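Stuton lab gathers belt and buckle lessons for its two-armed helper

Anyone who has ever tried to do up a belt with cold fingers will have some sympathy for the robots at Welari, the small Stuton company that has spent the months since October building up a library of household jobs for machines to learn from. The library is called Twal, and it now holds 3,000 recorded examples, of which 664 have to do with clothing and 382 with belts in particular.

Each example is one attempt at one job, saved from start to finish along with the views from the cameras and the movements of both arms. A person guides the arms through the work, and the learning system later studies the whole pile and tries to find its own way through the same job. The slow tries and the clumsy ones are kept too – the team feels there is a good deal to be learned from a fumble, as most of us who dress small children would agree.

Belts were added at the request of Truron, a care equipment maker that hopes to see robots lend a hand with laundry and dressing. They are a fussy sort of thing to handle, being long and bendy at one end and stiff at the other, and the two arms have to share the work without bumping into each other.

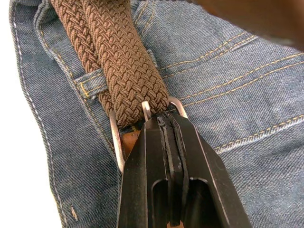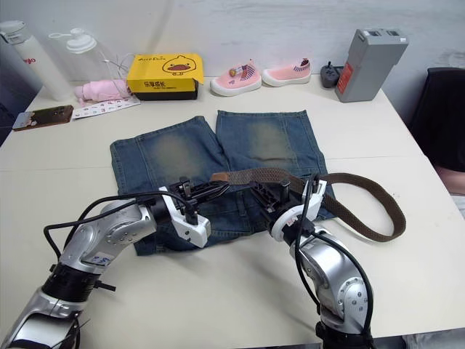 Braided belt, blue denim and a pair of grippers at the Welari bench.

What comes next

Shirts with buttons are on the list after belts, and then shoelaces, which everyone at the lab seems to be looking forward to and dreading in equal measure. Welari plans to share part of Twal with local schools once the belt work is finished.

Comments (2)

knitsandnaps: My dad has trouble with buckles these days and I would love to see this get somewhere. Do they take old belts? I have a drawer full!

Stuton_Reader: Good to read something cheerful about our town. Shoelaces will be the real test.

Contact the newsroom | © Stuton local news | Back to top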